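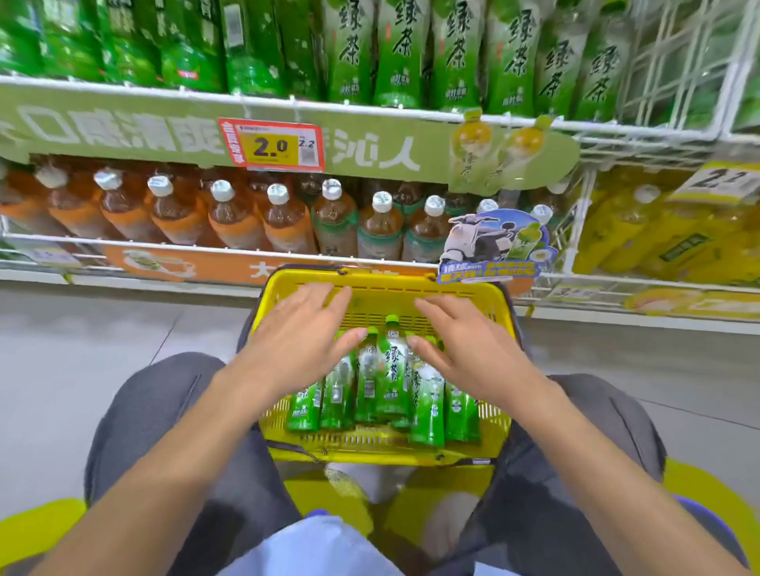 What does one example in this set consist of?

One example is a single shopping errand, start to finish, filmed from the shopper's own point of view, plus a short written instruction and a text file with the timings. The instruction is the sort of thing you'd say to a mate: "get six green teas off the drink shelf and put them in the basket."

Claruler shop errands, README

Hi! This is the grocery part of Claruler, the set I've been putting together so that a learning system can pick up how people handle ordinary things in ordinary shops. I started it for the Tenow arm (we wanted it restocking shelves, and it was hopeless with anything round), but there's nothing in the files that ties you to that arm, so use whatever you like.

What's in the folder

There are 57 errands, sorted by aisle. Drinks is the biggest group by a long way, mostly bottled tea, and I make no apology for that - bottles roll, they look nearly the same as their neighbours, and the labels turn away from you as soon as you lay them down. All good trouble for a model to have. Each errand has its own folder with the video, the instruction and a file called steps.txt.

How the steps are marked

I split every errand into reach, grasp, carry, place and rest. Rest is the one people ask me about. It covers any stretch where the hands are touching something but aren't moving it, such as both palms on the rim of a basket. Please don't trim those out! My first model at Drinda never saw a pair of idle hands in training, and it kept guessing that a grab was coming whenever fingers were anywhere near an edge.

Every errand was marked up 2 times, with a gap between passes so I'd forgotten my first answers. Where the passes disagree I've kept both and put a question mark in the last column. Carry and place are the worst for this, as you'd expect.

Labels and signs

Shelf signs, price tags and bottle labels are left readable. Chinese text is copied as it's printed, so 绿茶 stays 绿茶 and the English goes in a separate column. Prices are in there too where the tag can be read, but don't lean on them, a lot of tags show more than one number and I've only written down the big one.

Known problems

The wide lens makes bottles near the side lean over. I haven't corrected it. The Liu script in the tools folder will straighten things a fair bit if it bothers you, though it eats the corners.

Forearms block the view of the basket now and then. If I couldn't see where an item ended up, it's marked "unseen".

Colour names are mine and they wander. "Amber" and "brown" are the same tea, sorry.

Splits

Hold back folder 5 for testing. It has aisles that don't turn up in any of the others, and your scores will look far too rosy if you mix it in.

Fixes are welcome, send me the errand name and the line in steps.txt. I usually get to them on Saturday.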